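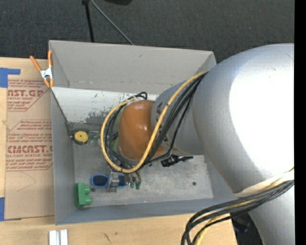
4. Turnover times and late check-in at the Horkmont properties

Room turnover was the weak point in all three hotels. Data come from the Brarnodville site first (118 rooms, opened in February), then Graltamura and the older Myung building by the station. Front desk logs plus housekeeping sheets, matched by room number. In total 2628 stays, of which 910 had a same-day departure and arrival in the same room. Only those are used below.

Definition – turnover time runs from key return to the moment the room is marked ready. Not to actual guest entry. Cronin used guest entry in his earlier work, so his numbers and ours should not be put side by side.

Figure 4. Work cell, fixed view. The arm reaches into an open gray box on the table; yellow and black cables run along the forearm and wrist.

4.1 Results

Late check-in was most common at Brarnodville, least at Myung. We expected the reverse, given Myung's single service elevator. Two things seem to matter more than the building. First, how the desk hands out rooms: Myung keeps 20 rooms back until mid-afternoon, the others release everything at noon. Second, checkout extensions. These were granted freely at Brarnodville during the opening weeks and often not passed on to housekeeping untill the cart was already at the door.

Floor level had no clear effect. Party size did, a little – family rooms took longer, mostly extra beds and cribs. Linen shortages were logged at Graltamura but the entries are patchy and we left them out of the model.

4.2 Limits

Logs were filled in by hand at two of the sites. Some ready times are plainly rounded to the quarter hour. Vaughan Waaka rechecked the Graltamura sheets against the key system and corrected the worst of them; the Myung sheets could not be rechecked becuase the old key system keeps no history. Group bookings are included, conference blocks are not. Guest ratings are treated separately in Section 5.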